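Engine Management and Tuning, Unit 4
Handout 3: Reading a rolling road printout
Tutor: Sabina Danko, Okville workshop

Bring this with you in May, along with your own printouts from Handout 2. We start at 9.30 and the first car goes on the rollers straight after the register.

1. What the rollers measure

A chassis dyno measures force at the tyre and the speed of the roller. Power is worked out from those two. Torque at the engine is then worked out from power and engine speed, so if the rev signal is wrong the torque curve will be wrong as well, even though the wheel power may be fine. Check the rev signal against the dash before any full run.

Wheel figures are always lower than flywheel figures. The difference is lost in the gearbox, final drive, bearings and tyres. Some operators add a fixed percentage to get back to a flywheel number. Others use a coast-down, where the car is left in gear with the clutch down and the rollers record how quickly it slows. Write down which method was used. A printout that says only "bhp" is not much good to you later.

2. Correction factors

Air density changes with pressure, temperature and humidity, and a naturally aspirated engine makes less power in thin air. The software corrects each run to a standard day. On our practice car the cell read 1036 millibars and 26 degrees at the intake probe. High pressure raises the air density and warm air lowers it, so the two partly cancel.

Turbocharged engines need more care. If the ECU controls boost to an absolute pressure target, the engine has already made up for some of the change in the weather, and a full correction on top will give a false figure. Print both corrected and uncorrected curves for any turbo car.

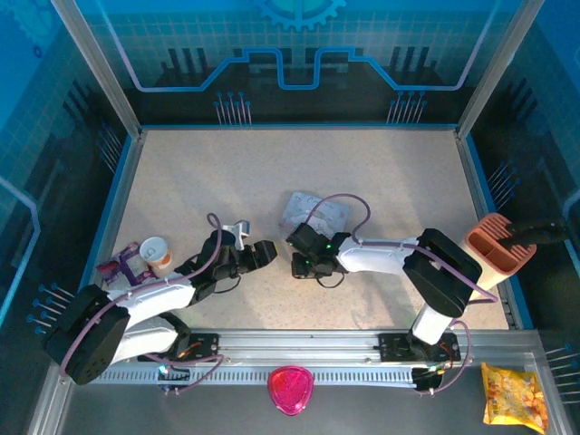
3. Setting up the run

Tyres at the pressure on the job sheet, same for every visit.
Straps tight enough to stop the car moving sideways, and the same tension each time. Overtightening pushes the tyre into the roller and costs power.
Fan in front of the radiator, and a second one if there is a top-mount intercooler.
Use the gear closest to 1:1. On most five-speed boxes this is fourth.
Coolant and oil up to temperature before the first pull.
Leave the same gap between pulls. Heat soak can pull the third run well below the first.

4. Looking at the curve

Start with the air-fuel trace and look at power second. A smooth power curve with a lean patch near peak torque is still a car that should come off the rollers. After that, look for dips that repeat at the same engine speed on every run. A dip that moves around is more likely to be wheel slip or a poor ignition pickup.

The Pusora and Grorkden cells will not agree on the same car. Compare before and after on one dyno only.

5. Worked figure

Power (kW) = torque (Nm) x engine speed (rpm) / 9549

If a run shows 56 kW at 3000 rpm, torque is 178 Nm to the nearest whole number.

6. To do before next session

Read the Šťastný notes on ignition timing, first two sections. Then take one of your own printouts, mark the peak torque point and work out the power there by hand. Allow 30 minutes. Hand in the printout with your working on the back.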